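Simulated robot's cup-sorting score leaves plenty unanswered

Nov 30, 2019

A research group in Potthorpe says its software has taught a simulated robot arm to separate stacked cups and move them between two tables with far less practice than earlier methods needed. The claim rests on 160 training runs, all of them inside a computer. No physical arm has been tried.

The program, called Prorby, was developed by Irena Kaczorowski's team at Arnix, a small automation lab. It learns from recorded demonstrations, then practises variations of the same task until it settles on a way of gripping that the scoring system likes. The rendered test world is a spare one, with white tabletops, plastic-looking cups and a drink can that has to be left alone.

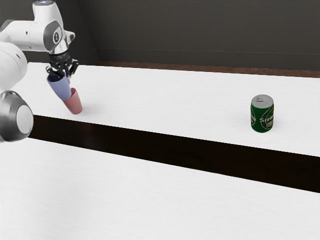 Leszek Adamczyk was unimpressed by the headline figure, saying a score earned in simulation measures the simulator as much as the robot, and that he would hold his applause until the same program had to cope with a real cup that sticks to its neighbour.

It is a fair complaint. Simulated plastic has whatever friction the programmer gives it. Cups jam in real kitchens for reasons that are awkward to model, and the group's own paper concedes that contact between nested objects was "simplified for speed." How much it was simplified is left to an appendix that had not been posted when the paper went up.

The scoring deserves a closer look too. A run counts as a success if both cups finish upright and apart, and the can has not been knocked over. Nothing is deducted for dragging a cup across the surface or for squeezing it harder than any sensible person would. The lab compared Prorby with 3 older programs, two of which it had rewritten itself. 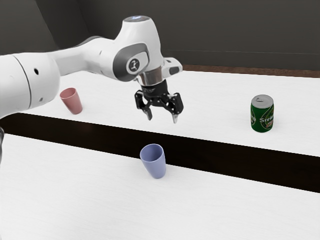 Each program was allowed 30 seconds per attempt, a limit the paper does not explain. A slower but gentler method would have been marked as a failure under that rule, and readers are given no way to check whether any were. Kaczorowski said by e-mail that the time limit was chosen early and "we didn't see a reason to revisit it."

There is some decent work in here. The program takes its view from more than one simulated camera, including a close one near the gripper, and the authors report that removing the close view hurt results badly. That part was repeated with 5 different starting layouts, which is more care than the rest of the paper shows.
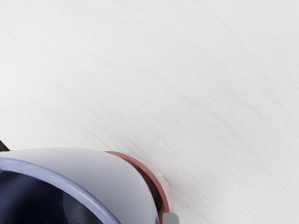
Reading time: 2 min

Arnix says trials on hardware will begin in January at the Kozłowski workshop, also in Potthorpe, using the same cup task. It has not said whether failed attempts will be published along with the successful ones. Asked directly, Kaczorowski said the group had yet to decide.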